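Peg boards for two-handed robots: a guide for school and college clubs

Posted by the Drutdale Robotics Club, 20 April 2026

We started doing peg boards in January as a warm-up for the Grolham Challenge, and they have taken over our evenings completely. If your club has access to a robot with two arms and proper fingers, please try one! You need very little kit and you'll learn more in a night than we did in a whole term of driving round cones.

What you need

A flat white board, a handful of pegs in one strong colour (we love blue), some clear plates with holes and slots to fit them, and a dark table. Hang a black cloth behind the table too. It makes the pegs so much easier to pick out, for you and for the software.

Step 1: Lay out the board

Keep the first layout simple. Put the plates down flat, leave a good gap between them, and mix your shapes: a round hole, an oval, a slot or two. Our younger members always want to cram everything on at once, and then the fingers can't get in between the pieces. Fix the plates down before you go any further. We use double-sided tape from the craft drawer and it holds up well if you wipe the board first.
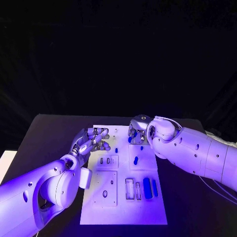

Step 2: Teach the two hands to share

Set a home position for each arm, well back from the board, and draw an imaginary line between the two halves of the work. One hand may cross the line only when the other is staying put. We write this on paper as a timetable before anyone types a thing, with left hand in one column and right hand in the other. Run the whole routine in the air first, at the slowest speed you have, with someone's hand on the stop button the entire time.

If you're using the Sidow planner (we are, it's great for beginners), turn on the option that shows both paths at once. You'll spot a clash straight away.

Step 3: Get the grip right

This is the fun bit. Fingers love to tip a peg as they close, so bring them down low, close them gently, pause, then lift. That little pause made a massive difference for us. Start with 4 pegs of the same size and stay with them until you can do the lot without a drop. Then move on to the odd shapes. 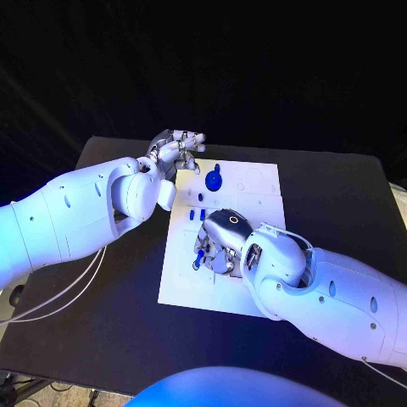

Step 4: Put it in the hole

Go in slowly and let the peg find the edge. If your wrist can make tiny circles, use them: the Jafarzadeh spiral, as everyone in our club calls it, begins at the centre of the hole and works outwards a hair at a time. Stop as soon as the push force climbs, back off, and try again from a touch higher.

Step 5: Write everything down

Log every try, good or bad, with the peg, the hand and what went wrong. We've now got more than 2,000 tries in a shared spreadsheet, and our best run so far is 27 good ones in a row (there was a lot of shouting). Next up for us is passing a peg from one hand to the other. We'll post our settings once they're fit to be seen!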